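Bruseo Creek Planting Days – your questions

Updated November 8, 2018

Do I need to sign up?
Yes please. There's a form at the Otolberg hall, or send us an email. We cap each day at 45 people, there's only so many shovels.

Where do we meet?
Gravel lot at the end of Van der Merwe Road. Not the picnic area – people go there every time and then it's a long walk back round the creek.

What should I bring?
Sturdy boots, hat, water, lunch. Gloves if you've got them. Something for your neck too, the wind comes straight down the gully.
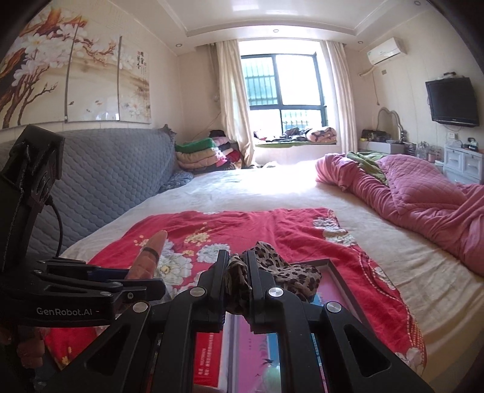

Leopard-print scarf in brown, tan and black.

Can kids come?
Yep. Under 14 need an adult with them the whole time. Prams won't make it past the second gate, sorry.

What are we planting?
Mostly river red gum and bottlebrush, plus sedges along the waters edge. 160 tubestock per day if all goes well. The wattles are on hold until March.

Can I plant something from my own garden?
No. We only use local seed, grown on at the Dustier nursery. Happy to take clean pots back though, any size.

Why the plastic guards?
Wallabies and hares. Guards stay on for two summers, then we collect and re-use them. If you see one blown over on your walk, stand it back up and push the stake in.

What if it rains?
Light rain, we go ahead. Thunder or a total fire ban, we cancel, and it'll be on the hall noticeboard and by email by 7 am.

Are dogs ok?
On lead, and not in the planting area. Theres shade by the lot.

How long does it go for?
4 hours including a break. Leave whenever you like, just tick your name off the sheet before you head home.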